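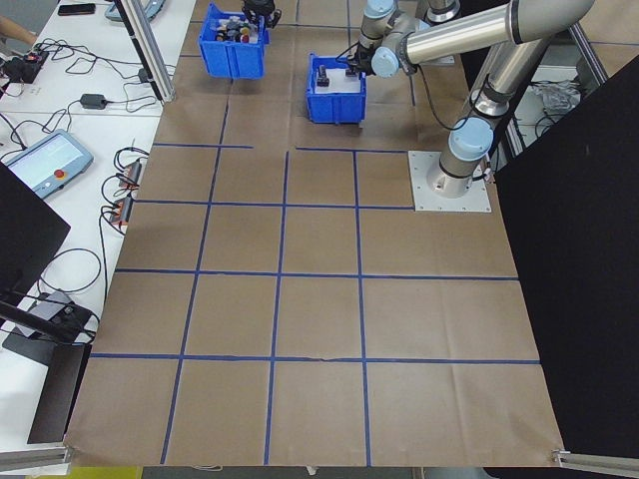 Working Rules for a Shared Two-Arm Cell
Final project report, group 4
Tipene Pirihi, Glykeria Koutsoukos, Stelios Kourkoulas
Supervisor: Evangelia Tsakiris

1. Purpose

Our task was to write a set of working rules for the two-arm sorting cell in the Closside lab and to test them with students who had not used the cell before. The lab already had a risk assessment, but it covered the room as a whole and said little about what a person should do at the table. We wanted rules short enough to be read before a session and exact enough that two people would follow them in the same way.

2. Standards we used

We read ISO 10218, parts 1 and 2, which deal with industrial robots and their integration, and ISO/TS 15066, which deals with people and robots sharing a space. Much of this is aimed at manufacturers and integrators. We took from it the parts a user can act on: stopping the robot, limiting speed, keeping the space clear and knowing who is in control.

3. The cell

The arms work over a surface covered in brown paper and marked out in blue tape. The parts are kept in blue plastic bins at the far side of the paper, and the teach pendants are on the white tables to the left. The tape grid is used to give positions by cell, so that "left bin to second row" means the same thing to everybody. It is not a safety boundary, and our first draft was unclear on this point. Two testers took the outer tape line as the limit of the arm's reach, which it is not.

4. The rules

4.1 One person is the operator. The operator holds or stands beside the pendant and does nothing else while an arm is powered.
4.2 Before power is switched on, the operator says "arms on" and waits for a reply from everyone at the table.
4.3 The emergency stop must be within reach without leaning over the paper.
4.4 No hands over the brown paper while a program is running. To refill a bin, pause both arms first.
4.5 New programs are run at reduced speed until they have completed one full cycle.
4.6 Cables on the side table are kept back from the edge of the paper. Phones and bags do not go on the table.
4.7 Tape that has lifted or wrinkled is replaced at the end of the session and the grid is checked again.
4.8 Any stop that was not planned is written in the log, even if the cause is known.

5. Testing

We ran 13 sessions in January and February. Michalis Margaritis from the Kokkinos group observed and noted each time a rule was broken. He recorded 52 breaches in total. Rule 4.6 was broken most often, mainly by people putting things down on the side table during setup. Rule 4.4 was broken four times, always during a bin refill — people paused one arm and forgot the other.

6. Changes made

Rule 4.4 now says "both arms", which the first version did not. We also moved rule 4.3 higher up the list and added a line on the tape grid to the induction sheet. We have not yet found a good answer to the cables. A tray under the side table was suggested, but it would need to be agreed with the lab.

7. Limits of the work

All the testers were students on our own course. We did not measure stopping distances or contact forces, so these rules do not replace the risk assessment and should be read alongside it.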